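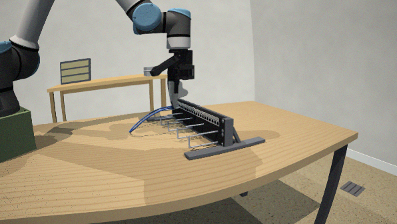
How often does the patch cell need its gripper position checked?

Once at the start of every shift, and again any time the fingers, the panel or the foot bar has been moved. The check takes 11 minutes if nothing is out.

Unit 4: Setting up and looking after the patch cell
Instructor: Teodor Olteanu
Lab support: Nipon Tanasarn

What the cell does

The arm takes a cable by its connector end, carries it over the patch panel and pushes it straight down into a port. We run every job in the simulator first and on the real cell at Fultley second. The blue cable is the one being handled. The gray cables stay in the panel and are treated as obstacles in the path plan.

Panel setup

The panel stands upright on the table in a bracket with a flat foot bar. Set the foot bar down first, then fix the bracket, then teach the panel frame. If you teach the frame before the bracket is tight you will have to teach it again.

Teach three points: the first port, the last port, and one point off to the side of the row. Store the result as PANEL_A. Do not type over the values by hand, even when they look wrong. Move the arm and teach again.

Gripper setup

Fingers close on the connector body and never on the cable behind it. A grip on the cable lets the connector tilt, and most failed insertions in last term's logs came from this.

With the fingers open, wipe the inside faces with a dry cloth. Close them on the gauge block. Read the gap on the pendant and write it in the log. If it has changed since the last entry, stop and tell Nipon before running anything.

The approach height is 2 cm above the port row. Below that height the arm moves only in a straight line down, at the slow speed.

Cable slack

The held cable needs enough slack to follow the arm without pulling. Lay it in an open loop on the table, on the side away from the arm's return path. Check that it does not cross the gray cables. In the simulator a crossing may pass with no error, so look for it yourself.

Routine care

Replace finger pads every 2,000 insertions. The counter is on the Koster maintenance page and has to be reset by hand after the change. When the handout was printed it stood at 774.

Joint caps stay on during normal work. Take one off only with the power locked out and an instructor in the room.

For Thursday

Read the Fudico fault list, codes for force limit and lost grip only. Bring your log sheet with the gap reading filled in. Groups that have not taught PANEL_A will do that first.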